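Équipements > Préhension et saisie de gestes > Pinces portatives Trilus

Publié le 7 novembre 2025 — Service Équipements, Gremska

Pinces portatives Trilus : préparer un achat ou une location

La gamme Trilus réunit des pinces tenues à la main, destinées aux laboratoires et aux bureaux d'études qui enregistrent des gestes de manipulation avant de les transposer sur un bras automatisé. Gremska en assure la distribution, la location et l'entretien.

Le poste de base, référencé Trilus Song, comprend 2 pinces, leurs marqueurs et leurs câbles. Le poste Trilus Bomard y ajoute un jeu de doigts de rechange et une mallette de transport. La durée minimale de location est fixée à 3 mois ; au-delà, les loyers versés peuvent être déduits du prix d'achat, sous réserve d'un accord écrit préalable.

Il est recommandé d'inscrire au budget, dès la première année, le remplacement des garnitures de doigts. Celles-ci sont garanties 300 heures d'utilisation et relèvent des consommables — elles ne sont donc pas couvertes par le contrat d'entretien. Le poste de travail, le stockage des données et la formation des opérateurs font l'objet de lignes distinctes sur le devis.

Pinces portatives à marqueurs noir et blanc, tenues en main.
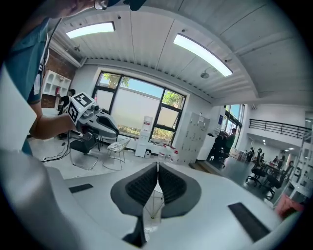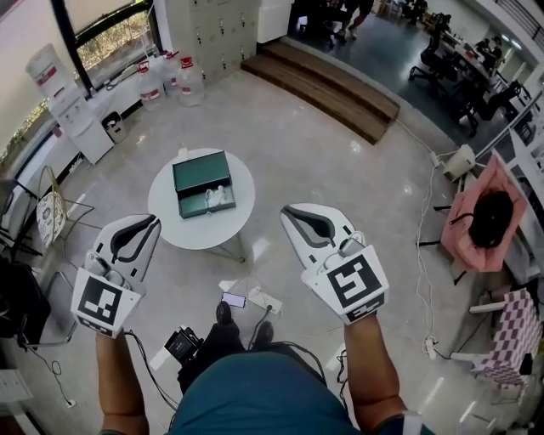 Les demandes de devis précisent le nombre d'opérateurs, la surface disponible et les prises de courant accessibles. Pour toute commande de plus de 5 postes, une visite technique est organisée sur le site du client — son coût est déduit de la facture finale. Les établissements publics dont l'exercice impose une livraison en février sont invités à transmettre leur bon de commande avant la fin de l'année civile.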